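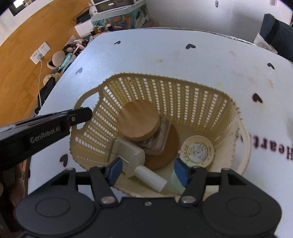 Beverley Quinlan thought the whole project should have been about drawers. Baskets only move the mess, she told our group at the first review, and if a thing has no fixed place it will be back on the table by evening. We wrote that down and kept it in mind, and it changed the second half of the work.

Small Items in Shared Apartments
Project report, Home and Consumer Studies
March 2019

1. What we wanted to find out

Our question was whether one open basket on a table makes it faster to clear the table and to find things again later. We worked with 8 apartments in the Jestgate building, all rented by students. Every one of them had a table used for eating, homework and putting down whatever was in your hand.

2. Method

Each apartment got one plastic basket with slotted sides. We picked open sides so people could see what was near the bottom without tipping everything out. The cream one in the picture is that sort, with a cork coaster lying flat on the bottom, a small glass jar and a white lid standing at the side.

Before the baskets went out we made a list of the loose items on all the tables. It came to 104. We sorted them by where they belonged: kitchen, bathroom, desk, or no place at all. The last group was the biggest – coasters, lids without containers, empty jars, spare chargers.

Tenants then used the basket however they liked. After that we visited again, asked them to find 5 things we named, and wrote down where they looked first.

3. Results

Clearing the table got quicker in every apartment. Finding things did not improve as much. Flat items sank to the bottom and stayed there, and lids got separated from the jars they fit. In two apartments the basket was full by the second visit and things were being put down next to it.

The floor was a problem we hadn't planned for. When the table was cleared, bags and cushions often ended up along the wall near the outlet, and we had no column for that on our sheet.

4. Changes for the second round

Following the drawer comment, we asked tenants to empty the basket once a week and give each item a place. Lids went back on jars. Coasters stayed on the table in a stack. Four apartments kept this up and their baskets stayed under half full. The other four stopped after the first week, mostly during exams.

5. Cost

We had a budget of $200 and the baskets used less than half of it. The rest is set aside for shallow drawer trays, which we plan to test in August with the same tenants if they renew their leases.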